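Unit 3: Storage on the Work Surface
Notes for the kitchen organization course, Monday group
Instructor: Thanakorn Pongsiri

12 shares 3 comments

Last week covered closed cabinets. This unit is about items that stay out on the table or counter, and how to decide which ones should. Bring your floor sketch from Unit 2, with the doors and outlets marked.

1. What stays out

An item stays out if it is used daily or if it needs air. Mugs and everyday plates meet the first test. Uncured garlic, tomatoes and bread in a paper bag meet the second. Everything else goes behind a door until someone misses it.

Corn is a special case. Fresh ears lose sweetness quickly at room temperature, so a tray is fine for the hours before dinner but the refrigerator is better overnight. Leave the husks on if the corn is going in the refrigerator. Husk it just before cooking.

2. Open holders

An open holder keeps a group of things together and lets you see what is in it. We use three types in this course.

Peg holders. A mug tree is a post on a base with pegs out to the sides. It takes very little table area for what it carries. Load it evenly, one mug left and one mug right, working from the lowest pegs up. A tree with all its weight on one side can tip when the last mug comes off.

Trays. A tray with a rim stops round items from rolling and can be lifted in one move when the table is wiped. Woven trays let air through. They also hold crumbs and corn silk in the weave, so brush them out dry before using a damp cloth.

Racks. A plate rack holds plates on edge. Plates stored this way come out one at a time, and you do not lift a stack to reach the bottom one. Check the peg spacing against your own plates before buying. Deep-rimmed plates often need every second gap.

3. Placing the holders

Start with the middle of the table. It is the work area and should be kept for cutting, mixing and serving. Holders go around it. Tall ones belong toward the far side, where you do not reach over them. Low ones can sit to the left or right.

In the arrangement we are using for this unit, the mug tree is at the far side with a teal mug and a pink mug on it. The wicker tray with two ears of corn is on the left, and the wooden dish rack is at the near left corner with its plates on edge.
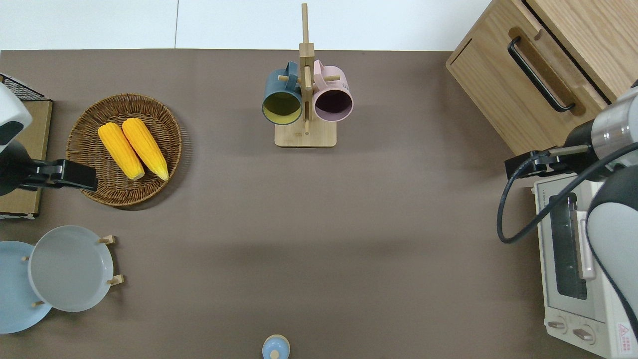

4. Materials

Wood and wicker look after themselves if they are kept dry. Do not soak either one. Wipe wood with a damp cloth, dry it, and oil it twice a year if the surface starts to look gray. Wicker that has become brittle can be misted lightly and left in the shade.

If you rack plates straight from the sink, put a towel under the rack for the first hour. Standing water marks unfinished wood - and the marks have to be sanded out.

5. Exercise

Work in pairs. Allow up to 6 minutes for each step.

a) Clear your table completely and wipe it.
b) Sort the items into daily, airing and neither.
c) Put the third group in the bin under the bench.
d) Choose a holder for each remaining group.
e) Place the tall holders first, then the low ones.
f) Reach for each item with either hand. Move anything you knock or have to reach over.

Draw the final layout on your sketch and label each holder. Ekkachai Suksawat will collect the sketches at the end of the session and return them at the start of Unit 4.

Reading for next time: Cindach course booklet, section 5, on drawers and dividers. Measure one drawer at home, inside width and depth, and write the numbers on the back cover.

3 comments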